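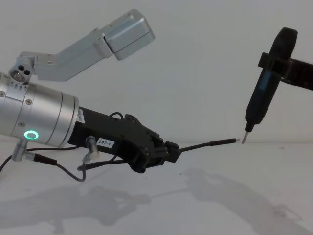 Grupo de Manipulación Bimanual – cuaderno de taller
14 de mayo de 2022 – por Todor Janevski

Escribo rápido que tengo el planificador compilando y luego se me olvida todo.

Semana de punta contra punta. La varilla negra en la pinza izquierda, el destornillador eléctrico en el brazo derecho, y que las dos puntas se encuentren. Suena a una tarde de trabajo. Llevamos desde octubre con la misma tarea, a ratos, y todavía me pelea.

Lo primero: la calibración entre brazos. Teníamos una transformada fija base izquierda – base derecha metida a mano en un yaml, de cuando Carkine (nuestro planificador, para quien llegue nuevo) solo movía un brazo. Para coger cajas da igual un par de milímetros. Para llevar una punta metálica fina hasta la de un destornillador, no da igual. La he quitado. Ahora se estima al arrancar, con 35 poses, y se guarda con fecha. Si el fichero es viejo, el nodo se niega a arrancar. Ya me han protestado dos veces por esto. Me da lo mismo.

Lo segundo, la herramienta. La varilla es larga y muy fina, y cualquier error de ángulo en el agarre se multiplica en la punta. Teníamos el TCP puesto en el centro de las mordazas más un offset en x, o sea, suponiendo que la varilla sale recta. Y no sale recta, en la pinza queda algo inclinada hacia arriba. Así que el TCP ahora lo saca Bepari de la imagen: segmenta la varilla, ajusta una línea, busca el extremo. Pared blanca y mesa blanca de fondo, varilla negra, lo fácil. El problema es la punta, que es plateada y contra el blanco se pierde. El detector cortaba la varilla donde acaba lo negro y me dejaba la punta fuera. Una tarde entera buscando un error en la cinemática que no existía.

Arreglo feo: le sumo la longitud de la punta, medida con el calibre. Arreglo bueno: pendiente.

Las sombras tambien dan guerra. La del destornillador y su soporte cae ancha sobre la mesa, difusa, y al bajar el umbral Bepari la juntaba con los cables. Máscara por debajo de la línea de la mesa y a correr. Sé que esto se rompe en cuanto alguien mueva la cámara.

Los cables. Siguen colgando en bucles debajo de la pinza y el planificador no sabe que existen. He metido una cápsula gorda en el modelo de colisión, pegada a la muñeca, que cubre más o menos la zona. Con eso el planificador descarta bastantes soluciones que antes le gustaban mucho (codo abajo, muñeca girada, los cables a rastras). Tarda más, claro. Límite de 500 ms por plan y si no llega, repite con otra semilla.

Control. El último tramo ya no lo planifica Carkine, lo hace un servo visual lento con el brazo derecho quieto. Probé a mover los dos a la vez y fue un desastre, cada uno corrigiendo el error del otro, oscilando. Brazo derecho bloqueado, el izquierdo se acerca. Para antes de tocar, deja un hueco, vuelve a medir, y entonces decide. Esa pausa me parecía una tontería y es lo que más ha ayudado – sin ella la medida venía con el retraso del movimiento y siempre se pasaba.

El retraso, por cierto: 18 ms entre la marca de tiempo de la imagen y la del estado articular. Estaba en el driver, que sellaba al recibir y no al capturar. Corregido en la rama vasine-sync, a ver si alguien la revisa porfavor. Vasine es solo el registrador, no toca nada de control, se puede mezclar sin miedo.

Pendiente:
– detectar la punta de verdad
– que el TCP se recalcule si la varilla resbala en la mordaza
– sacar los umbrales del código, que hay tres copias distintas
– limpiar la mesa, hay motas y el detector las ve

Ya ha compilado. Dos warnings, los miro mañana.

3 comentarios · Compartido 8 veces
Contacto | © 2022 Todor Janevski | Volver arriba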